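El cajón y el parte de averías

En Tadesora llevan desde diciembre enseñando a un brazo a abrir y cerrar cajones. El informe que circuló después del incidente de la mañana dedica 52 páginas a las virtudes del sistema y un párrafo a lo que pasó: el brazo siguió tirando cuando el cajón ya había llegado al tope. La guía se partió y la parada de seguridad no saltó. La apretó una persona, a mano, desde el otro lado de la mesa.

Me cuesta entender la calma con que se cuenta. El párrafo habla de «desviación de fuerza en fase de contacto». En mi casa eso se llama romper un cajón. 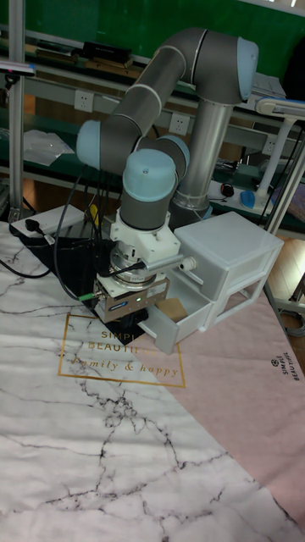
El argumento de la empresa es estadístico. De 128 intentos, dicen, solo siete acabaron mal, y de esos siete cinco fueron simples agarres fallidos. Quedan dos en los que la pinza cerró bien y el brazo empujó o tiró más de la cuenta. Nos piden que los miremos como un resto. Yo los miro como lo único interesante del informe, porque un agarre fallido no le hace daño a nadie y un brazo que no se entera de que algo se resiste, sí puede hacérselo.

Tampoco me convence lo del límite de fuerza. Estaba configurado, insisten. Muy bien, ¿con qué valor, y quién lo comprobó después de cambiar la herramienta? Usman Kakakhel lo preguntó en la reunión de Lutmont y le respondieron que el valor era el de fábrica. O sea que el peso y la forma de lo que cuelga de la muñeca habían cambiado y el número seguía igual.

Un cajón de plástico es barato y se sustituye en una tarde. Por eso mismo se investiga poco. Si la pieza rota hubiera costado lo que cuesta el brazo, tendríamos un anexo entero sobre la guía, y quizá hasta un registro de fuerzas completo, que en el informe falta.
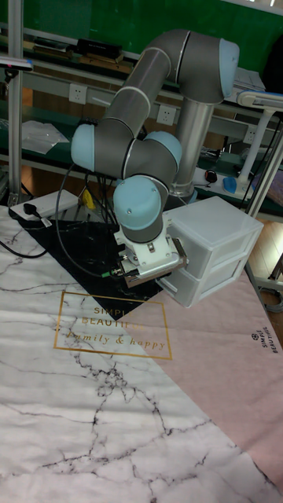

Yiğit Tokgöz me escribió que exagero, que a esa velocidad el brazo se para con la mano y que pedir un expediente por cada plástico roto acabaría con cualquier laboratorio pequeño. Puede ser. Pero «se para con la mano» es una afirmación que alguien tendría que haber medido, y en el informe no aparece medida. Mientras no publiquen ese registro, yo no llevaría el sistema a la planta de Noselgate, donde los cajones los abre también la gente.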